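Home Getting Started Host Guide Your Calendar Payments Help
Search the host guide

Flotimero Host Guide
Section 4: Setting Up Your Place Before the First Guest

Welcome to the fun part! Your listing is saved and your calendar is open, and now you get to turn an ordinary house or apartment into somewhere people will be thrilled to wake up on vacation. Most new hosts spend a long weekend on this section. If you start on a Friday evening with the walk-through, you'll have the next two days for shopping, cleaning and hanging things up.

You don't need to do the parts in order, but please finish 4.1 before you buy anything.

4.1 The walk-through

1. Go outside with a bag in each hand and close the door behind you.
2. Let yourself in as a guest would, using only the directions you plan to send. Leave the porch light off if guests will often arrive after dark.
3. Walk to the bedroom, the bathroom and the kitchen. In each room, stop and write down the first thing you had to look for. Light switches come up a lot!
4. Turn on every faucet and lamp, and open every drawer that guests will use.
5. Sleep there for a night. Use the guest bed, the guest towels and the guest coffee maker.

Note: Step 5 is the one people skip, and it's the one I'd fight for. Siobhán Ó Riain hosted for two summers before she slept in her own back bedroom, and she found out at five in the morning that the blind let in a bright stripe of sun right across the pillow. She moved the bed a foot to the left and the problem was gone.

Keep your list from step 3. It turns into your shopping list in 4.3 and half of your welcome book in 4.6.

4.2 Keys and getting in

A smooth arrival sets the mood for the whole stay, so give this part some love.

1. Decide whether guests will use a key, a keypad or both. If you already have a Wasik keypad on the door, keep a regular key as a backup.
2. Have two full sets cut for guests and one more for whoever cleans. Try each new key in its lock before you leave it for anyone. Freshly cut keys can stick.
3. Tag each key by what it opens (front, shed, bikes) and leave the street address off the tag.
4. Pick one spot inside the door where keys live and stick with it forever. Shoulder height is good, and so is anywhere you'd naturally reach while taking off your coat. 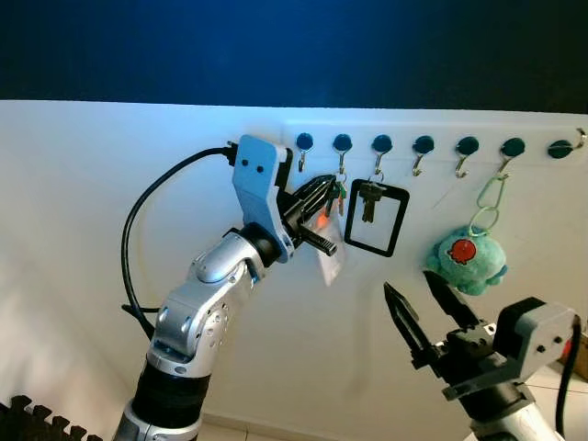
5. Put your own keys somewhere else entirely. A locked drawer works well. It's so easy to grab the wrong set on your way out, and then your guest is standing on the step with groceries.
6. Write the arrival message now, while it's all fresh. Say which door, which way the key turns, and what to do if it won't turn. Add your phone number at the end, even though it's in the app.

Caution: Never hide a key under a mat or flowerpot between stays. Change the keypad code after each checkout, including the short ones.

Caution: If your door can be locked from the inside with a key, guests must be able to reach that key fast in the dark. Better still, swap the lock for one with a thumb turn.

4.3 Beds, towels and the great linen count

I love this part. Good linens make a modest room feel like a treat, and you don't have to spend a fortune to get there (plain white cotton, bought all at once so it matches, washed hot before first use).

1. For each bed, buy one set to go on it, one for the laundry and one spare for the closet.
2. For each guest, allow a bath towel, a hand towel and a washcloth, then double it.
3. Add dark washcloths for makeup. Put them on top of the pile where they'll be seen.
4. Wash everything once before you make up the beds. New towels don't soak up much until they've been through the machine.
5. Write the bed size on the closet shelf with a strip of tape so whoever makes up the rooms isn't unfolding sheets to check.

Note: If your washer is a Rafferty compact, run the sheets and the towels as separate loads. Mixed loads tend to wrap themselves into a ball, and the middle comes out soggy.

Mattress protectors go on every bed, the pull-out included. Pillow protectors too, please!

4.4 Walls, hooks and places to put things

Guests arrive with far more stuff than you'd guess, and nearly all of it ends up on chairs. Hooks are the cheapest fix there is. Put some by the front door, some behind the bathroom door and some in each bedroom, and your furniture will thank you.

1. Hold the rack against the wall and check it with a level. Mark the screw holes in pencil.
2. Find the studs. If the holes don't line up with a stud, use wall anchors rated for more than you think you'll need. Wet winter coats are heavy.
3. Drill, tap in the anchors, and drive the screws until they're snug. Stop there. Overtightening can crack a painted rack.
4. Hang your heaviest coat on it overnight before you trust it with anybody else's.

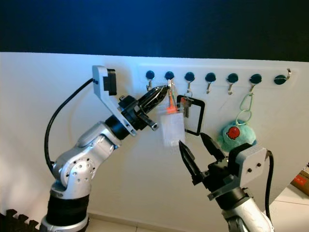 White hook rack mounted on a plain white wall.

5. If you welcome families, add a second row low enough for a six-year-old. Kids are delighted to have their own, and you'll find fewer jackets on the floor.

Caution: Check for pipes and wiring before you drill, most of all on the other side of a kitchen or bathroom wall.

For outdoor gear, a freestanding stand is easier than a wall rack. We've had good reports of the Asasport one in garages and mud rooms. Put a boot tray beside it and a stiff brush on a string, and wet dogs and muddy hikers will cause you much less grief.

4.5 Wi-Fi, heat and lights

1. Put the router up high, out in the open and near the middle of the place. In a home over 2,000 square feet, plan on adding a second access point.
2. Rename the guest network with something easy to spot. Choose a password made of plain words that can be read aloud over the phone.
3. Stand in the farthest bedroom and play a video. Then do the same on the porch.
4. Label the thermostat with one sentence. "Press the up arrow to make it warmer" is plenty.
5. Test every smoke and carbon monoxide alarm, and write the test on the card inside the pantry door.
6. Put a night-light between the beds and the bathroom. Everybody loves this one!

Caution: Set your water heater no higher than the safe setting shown in its own manual, and run the shower yourself afterward. Small children can be scalded in seconds.
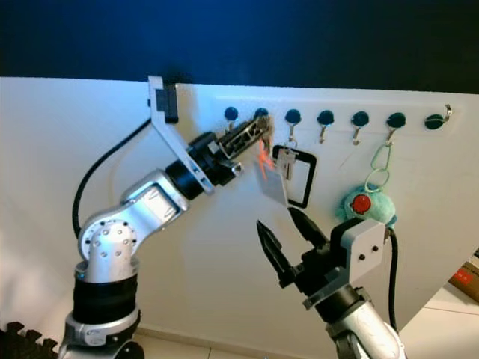

How many sets of house keys should I leave out if I'm hosting a group of six?

Two sets are enough for most groups that size. People tend to pair up and go out together, and a third set mainly gives you a third thing to chase at checkout. If the group is made up of separate couples who hardly know each other, offer an extra set in your arrival message and let them ask for it.

4.6 The welcome book

Your welcome book is the voice of the house. Make it sound like you! Ours began as a stapled packet and grew to some 80 pages before Bernadette Quinlan on the host support team sat down with a red pen and got it back to something a tired person could read. Her rule is still the one we give all new hosts: the first page has to help someone who's just walked in and badly needs the bathroom, the Wi-Fi and a cup of tea.

1. Page one: Wi-Fi, your number, how to work the stove, which trash goes where.
2. Next, the quirks. The drawer that sticks, the window that needs a push. Write them with affection and guests will think of them that way too.
3. Then food. Name the bakery you'd go to yourself and what you'd order there. Skip the long list copied from a visitor site.
4. Last, checkout. Keep the chores short, and put the time in bold at the top.

Note: Print it in large type. Reading glasses are the item guests leave at home most often, judging by our lost-and-found messages.

Update the book in December, when things are usually quiet and you can phone around to see which places have changed their hours.

4.7 Checkout and turnover

Whoever cleans, whether it's you or someone you hire, should follow the same loop around the place every time. Starting at the front door and keeping the wall on your right hand works in almost any layout.

1. Look at the key spot first, before the guests are too far down the road. If a set is missing, send a friendly message right away.

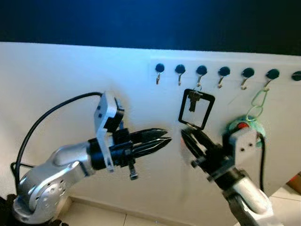 2. Strip the beds and start the first load before you touch anything else, so the washer is working while you are.
3. Open the windows for as long as the weather lets you.
4. Check under beds, behind doors and in the shower for things left behind. Bag anything you find and write the checkout day on the bag.
5. Clean from the top down and leave the floors until last.
6. Restock coffee, dish soap, toilet paper and trash bags. A box of 100 trash bags will carry you a long way into your first season.
7. Set the lights and the thermostat the way you want the next guest to find them.
8. Before you lock up, sit down in the best chair for a minute and look around. You'll spot the crooked picture or the cobweb, and you'll get to enjoy the room a little too.

Caution: Don't mix cleaning products in the bathroom. Bleach and ammonia-based cleaners give off a dangerous gas when combined. Store them on separate shelves, locked away from children.

When the first turnover is done, open your listing and switch the status from Preparing to Ready. New photos, if you've moved furniture, go in under Section 5.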